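Basket Corner

It has been a long, odd summer for all of us in Dollesville, and I want to start by thanking everyone who wrote in after the May issue to ask whether the basket swap was still on. It is! We have simply moved it out of the hall and onto the porch at Kasten, where people can come by a few at a time and take as long as they like over choosing.

So far we have taken in 221 baskets, and I had no idea this town was keeping so many of them in its closets. There are bread baskets, sewing baskets, a picnic hamper with somebody's napkins still folded inside (do call me, they are lovely napkins), and a good many of the shallow brown trays with the braided rims that I am always going on about. I have a real soft spot for those. They are low enough that a child can see what's in them, and a small toy or a block doesn't get lost at the bottom the way it does in a deep one.

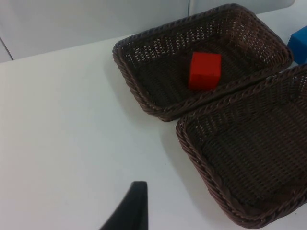 My own mother kept two by the back door, one for mail and one for whatever came out of our pockets, and I still do the same, though in my house the pocket one fills up first – buttons, mostly, and the odd crayon.

If yours have gone dusty, a dry paintbrush gets into the weave far better than a cloth does. Go along the strands, turn the basket over, give it a few taps on the bottom and then do the rim last. For sticky spots I use a barely damp rag and leave the basket in the shade for the afternoon.

We still have some 51 baskets waiting for a home, and small ones are going fastest. Leave yours on the bench by the side door with your name on a slip of paper, and please shake out the crumbs first – the ants on that porch need no encouragement.

Milagros Cabanatuan
August 2020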